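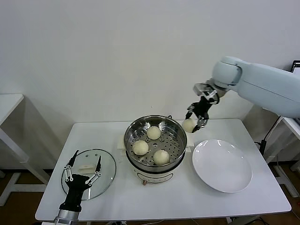
## Basement flooding after the creek came up - sump pump backup, battery or water powered?

**vendula_v** - August 15, 2019

Ok so second time in three years. Creek behind Flivach Road came over the bank, power went out, sump pump quit, and I had 9 inches of water by the furnace before I could get anybody out. Lost the dryer, the freezer, all the Christmas stuff. We're in Greenwood, low end, the part that always gets it.

Want a backup before October when the rains start again. Plumber quoted me battery. Neighbor swears by water powered. Budget is 1000, could stretch a little. Which one??

**Vendula Vaněk**

---

**creekside51**

Battery. Not even close. Had mine four years, kicked on every outage. Get the deep cycle kind, not a car battery like my brother in law did.

---

**mojtaba_s**

Depends if you're on city water. Well water = no water powered pump, your well pump dies with the power same as everything else. City?

---

**vendula_v**

City water yes. Pressure is decent I think? never measured it

---

**mojtaba_s**

Measure it. Cheap gauge, screws onto the hose bib. Low pressure and those water powered units barely keep up. Also your going to need a backflow preventer and the town wants an inspection on that. Call first.

---

**rosty_b**

Water powered all the way. No battery to go dead on you. Ran mine for 51 hours straight in the spring storm, whole street was dark, basement stayed dry. Show me a battery that does that.

Yes the water bill was ugly. Less than a new furnace.

---

**creekside51**

51 hours on city water, what was the bill lol

Also they pump slow. If she got 9 inches that fast she needs volume. A water powered one is fine for seepage. A creek coming up is something else.

---

**rosty_b**

Kept up fine at my place. And I'm two streets from Flivach so same creek, same storm.

---

**creekside51**

Two streets UPHILL

---

**s.jelinek**

Did this for a living 20+ yrs, retired now. Both of you are partly right.

Stuff to sort out before buying either one:

- where does the discharge go. If it dumps next to the foundation you are pumping the same water over and over
- check valve. Half the houses I went in, it was stuck or put in backwards
- how deep is the pit. Shallow pit, pump short cycles and burns up
- was it the pit overflowing or the floor drain backing up?? Totally different problem

That last one matters most. If it came up the floor drain no sump pump on earth will fix it. You want a backwater valve.

Svatopluk Jelínek

---

**vendula_v**

Ugh. I don't know. It was dark. There is a floor drain over by the washer. Water was kind of brown but it was creek water so it would be?

---

**s.jelinek**

Did it smell

---

**vendula_v**

...yeah

---

**s.jelinek**

Get the drain looked at before you spend a dime on pumps. Camera inspection. And throw out anything cloth that was sitting in it.

---

**emilia_c**

Jumping in - we had the drain thing, same end of town. Backwater valve, they had to cut the slab, two days of dust everywhere. Hasnt come back since but we haven't had a big one either so who knows.

Ask your insurance about the sewer backup rider too. Regular homeowners didn't cover ours and flood is a separate policy. There's a waiting period on flood so don't leave it till the week of the storm like I did.

Emília

---

**rosty_b**

Insurance is a racket. They'll find a reason. Put the money in the pump.

---

**emilia_c**

Ours paid out on the rider. Had a 500 deductible, they covered the rest. Took photos of everything and kept the receipts.

---

**mojtaba_s**

Agree with Emília. Vendula do you have pictures of the water line on the wall? Take them now if it's still there, before you scrub. Outlets get wet? Have those checked before you flip the breaker back.

---

**vendula_v**

Outlets are up high thank god. Furnace guy comes tomorrow. Line's still on the wall, will go take pics.

Anyone used Plellberg for the drain camera? Or Wirirora? Those are the two that called back.

---

**creekside51**

Plellberg did my gutters and the yard drain. Fine. Slow to call back.

---

**rosty_b**

Wirirora. They put mine in. Tell them you want water powered, they'll try to sell you the battery one

---

**s.jelinek**

Get both out. Ask each of them for the video file from the camera, so you own it. If they won't hand it over, next.

---

**vendula_v**

Calling both in the morning. Will post what the camera finds. Still don't know which pump lol

---

**creekside51**

battery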